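Writing the Rules for a Robot at the Table

A working practice for household manipulation trials is taking shape, one clause at a time

June 9, 2024

Industrial robots have had safety standards for decades. A welding cell has a fence, an interlocked gate and a documented stopping time, and an inspector knows what to ask for. A single arm moving dishes on a kitchen table has very little of this. The arm is slower and the payload is a plate, so the usual assumption is that the rules can be lighter. In practice they have often been absent.

The gap shows up first in the results. Two laboratories report a success rate for stacking plates, and the two rates can't be compared. One counts a stack as successful if nothing breaks. The other requires the rims to be concentric within a stated tolerance and the gripper to withdraw without contact. One resets the table by hand between trials and the other does not. Both descriptions fit in a single line of a report, and in most reports that line is missing.

Orkside, a test house that began in appliance certification, has spent two years on a practice document for this kind of work. The current draft has 91 clauses in 13 sections and covers tabletop handling of rigid household objects by a single fixed arm. It does not cover mobile bases, heated items, blades or liquids. Glassware was in the first draft and was moved to a separate part after comment.

The document is built around the trial. A trial starts when the arm leaves its rest position and ends when it returns there, or when an operator stops it. Everything between those points is recorded under one number. An operator may not discard a trial after the fact. A trial interrupted by a dropped network connection is logged as interrupted and stays in the total.

This clause drew the most objections. Ghorbani, which builds grippers and runs its own trials, argued that equipment faults unrelated to the handling task should be removed before rates are calculated. The drafting group kept the clause and added a second column. Reports now give one rate for all trials and one for completed trials, with the number of interruptions printed beside them.

The case for keeping everything was helped by an audit. Vuvum, a contract test operator, opened the logs of a plate-handling series containing 944 trials. The series had been run by competent staff under an internal procedure. The auditors found nine different wordings for a failed grasp, several of which overlapped. "Slip" was used for a plate that rotated in the jaws and also for a plate that fell. "Missed" sometimes meant that the jaws closed on nothing and sometimes that they closed on the wrong object. The recordings allowed most of the entries to be reclassified, but the work took longer than the original trials.

The draft replaces free wording with a short fixed list: no contact, contact without grasp, grasp lost in lift, grasp lost in transfer, placement outside tolerance, and stop by operator. An operator may add a note, but the note doesn't affect the classification. If two codes apply, the earlier event is recorded.

Setup takes up the largest section. The table surface must be declared, including any cloth. A covering changes friction under the object, and folds can lift one side of a plate enough to alter the approach angle. A patterned covering also affects camera-based position estimates. Grids are a known difficulty, as a regular line pattern can be mistaken for an object edge, and a grid that has moved with the cloth is no longer a reliable measure of distance. The draft permits patterned cloths. It requires a reference image of the surface before the first trial of each session and after any adjustment.

The background is treated in the same way. A plain wall is the default condition. Any other background must be described in the report, and a pale object in front of a pale wall is listed as a separate test condition. White crockery loses contrast along its upper rim once it is raised above the table line, and a system that tracks the rim by contrast can lose it at that point.

For plates, the section on grasping is specific. Rim grasps are the common method for parallel jaws. The report must state where on the rim the jaws close, how far they extend over the inner surface, and the closing force. Force is measured on a load cell at the start of each session. A value copied from a data sheet is not accepted. 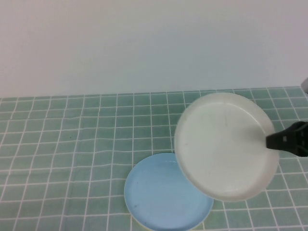

A white plate held tilted by a black gripper over a light blue plate on a grid-patterned cloth.

Overlap between a held object and a resting one has its own clause. When one plate is above another, an overhead or side camera may lose sight of part of the lower one. The draft requires the controller either to hold the last confirmed position of the lower object or to use a second view. It may not infer a new position from a partial outline. Downward speed is limited until the first contact is registered, and the limit applies whether or not stacking is the goal.

Surface condition is the remaining item in the object record. Specks, scratches and residue are logged before the session using a four-step scale. Plates are not required to be clean, and a household test with spotless plates has limited value. The requirement is that the same plate be graded the same way by two people, and the scale comes with reference photographs for that purpose.

Adoption is uneven. Akadetti, which supplies kitchen automation to care homes, has written the draft into its purchasing terms and asks bidders for the full trial log. Smaller developers have said that the recordkeeping is heavy for a team of two or three. A reduced form with fewer setup fields has been circulated, but the failure codes and the ban on discarding trials are the same in both versions.

Open points include the treatment of remote operation. A trial in which a person guides the arm is a different kind of evidence from one in which software plans the motion, and the draft requires only that the mode be stated. Several commenters want separate totals. A proposal on mixed control, where the operator intervenes for part of the motion, is also pending.

Comments on the draft close in August. The glassware part will follow on its own schedule.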